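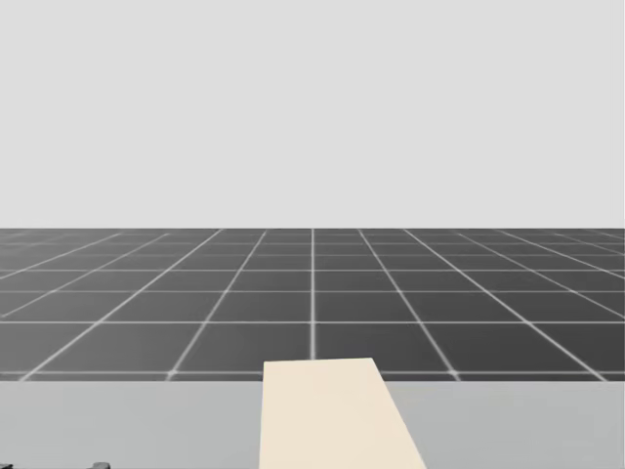 Page last updated: Sunday, 10:15 a.m.

FOR IMMEDIATE RELEASE

Flutley Town Museum Opens Lunch Box Gallery in July

FLUTLEY – The Flutley Town Museum is delighted to announce that the Cheng Lunch Box Collection, 300 lunch boxes, pails and dinner tins gathered over one lifetime, will go on display for the first time this July in the newly refitted east room.

The collection came to the museum from the Cheng family, who ran a hardware store on the main street and never, as far as anyone can tell, turned down a lunch box. Miners' pails, school boxes with painted lids, round tins with wire handles, a few homemade ones hammered out of old oil cans – they all ended up on the shelves above the nail bins, and customers got used to bringing in their own when the hinges gave out. Many still have a name scratched inside the lid. We have kept every scratch!

Getting the boxes ready has been a treat. Museum staff and students from the high school history club spent the winter cleaning them with soft brushes, writing up labels, and matching as many names as they could with the old school registers. Several families in town are going to find a grandparent in the cases, and we can't wait to see their faces.

Among the oldest pieces are the dinner pails used by workers at the Tirkolura quarry, which come in three stacking parts: tea in the bottom, the meal in the middle, and pie on top. One still has its tin cup hooked to the lid. They share a case with payroll slips and a quarry whistle already owned by the museum, so visitors can get a good sense of what the noon break was like up there.

The new display cases were built by Memau, a cabinet shop in Flutley, and they are beautiful. They have low shelves on one side so that younger visitors can see in without being lifted, and drawers underneath that anyone is welcome to pull open. Look in the bottom drawer by the window for the thermos corks.

Opening day begins at 10 a.m. on a Sunday with coffee in the front hall, and the east room opens right after. Bring your own lunch! Tables will be set up on the side lawn, and anyone who carries lunch in an old box or pail can have it looked over by our collections staff, who will do their best to say how old it is and where it was made. (They won't put a price on it, but they will happily talk hinges with you for as long as you like.)

The museum is also looking for stories. If you or someone in your family shopped at the Cheng store, worked at Tirkolura, or remembers what got traded at the school lunch table, please stop at the recording desk in the front hall on opening day. Recordings will be added to the listening station in the east room as they are ready.

Admission to the Lunch Box Gallery is included with regular museum entry. Children under 10 get in free. The east room is on the ground floor, with a ramp at the side door and parking behind the building.

For group visits and school tours, please call or stop by the museum's front desk during open hours.

###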